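Mevon Will Rent You Two Arms by the Month

January 19, 2019
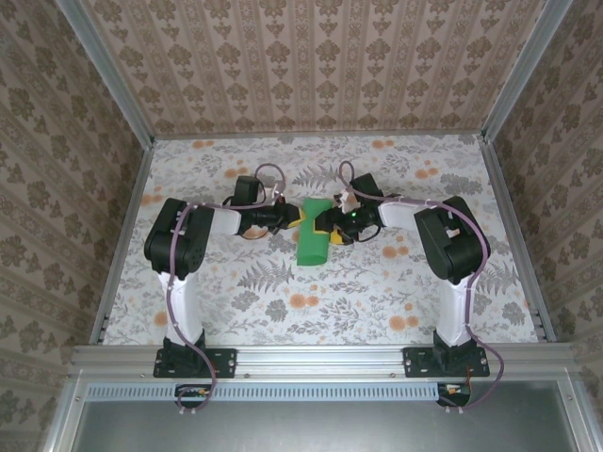
Small shops that have always wanted a pair of robot arms but not the bill that comes with them can now rent. Mevon, the Grammont outfit best known for its label printers, has started leasing a two-armed bench cell called the Bustuner for $540 a month. Buying it outright costs $2436, so anyone still renting in May will have paid for most of it and own none of it.

The price covers both arms, the bench enclosure and a setup visit. It does not cover the software plan, which is another $40 a month and without which the arms mostly hold still.

"People ask if it will replace a worker," said Jummai Balogun, who runs rentals for Mevon. "I ask them which worker spends all day passing one thing from one hand to the other. Sometimes they have a name ready."

Eugeniusz Kaczmarczyk has had a unit on trial at Ekpo, his packaging shop, and says it took him two evenings to teach it a simple handoff. He rates the arms as patient, the manual as less so, and the support line as closed at lunch. He is keeping the cell for another month.

Mevon says the cell is good for 2000 hours between service visits. The visits are billed separately.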